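Home | News | Projects | Downloads | People | Contact
Filed under: Software releases, Manipulation

Plernlow 6 is out, and it finally knows where the table ends
September 10, 2019 – by Iolanda Medeiros

After a long summer of small fixes and one very large one, we are happy to say that Plernlow 6 is ready for everybody to download. Plernlow, for anyone new to this page, is our toolkit for turning hand-held gripper recordings into something a robot arm can learn from, and this version is the biggest change to it in quite a while.

The large fix is in the part that works out where the gripper was at every moment of a recording. The old tracker was fond of busy surroundings – bookshelves, patterned rugs, a good cluttered counter – and much less fond of a plain tablecloth. Give it a smooth surface with very little to hold on to, and the path it drew would start to slide, sometimes by the width of a finger, before it found its footing again. People setting up ordinary tabletop jobs at home or in the lab ran into this constantly, and they were kind enough to keep sending us their trouble cases.

Sibel Başaran, who looks after the tracker, spent most of July going through those cases, and what she came up with is pleasantly simple. The new version, which she has named Wan, pays attention to long edges and rounded corners as well as to small points of detail. The rim of a tray or the far side of a table can now steady the estimate when there isn't much else in view.
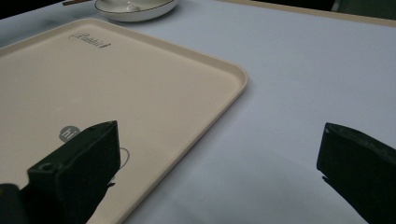 Wan also keeps the gripper fingers out of the calculation. They sit in nearly the same spot in every picture the camera takes, and the old tracker could be talked into believing that nothing was moving at all. A mask now covers them from the first step. It is made once for each gripper, takes a couple of minutes to set up, and can be shared between everyone using the same model.

To see how much all of this helped, we ran both trackers over the Burkton set, our collection of 1,881 short tabletop recordings. The old tracker lost its place in 61 of them. Wan lost its place in 37, and most of those were made in very poor light, where we suspect a better tracker will only get us so far. "I would have liked a smaller number," Sibel told me, "but I looked at every one of the failures, and at least now I understand them."

There are a few other things in the release that deserve a mention. Rireck, the little viewer that comes with the toolkit, can now play a recording and its estimated path side by side, and it marks in orange any stretch the tracker was unsure of. The planner accepts a table height typed in by hand, which several of you asked for. Saved projects from version five will open without any changes, though masks have to be made again.

Installation notes are on the downloads page, along with the full list of changes. If your recordings still drift, please do send them in through the contact form with the calibration file attached – Sibel reads all of them, and she is already collecting dim ones for the next round.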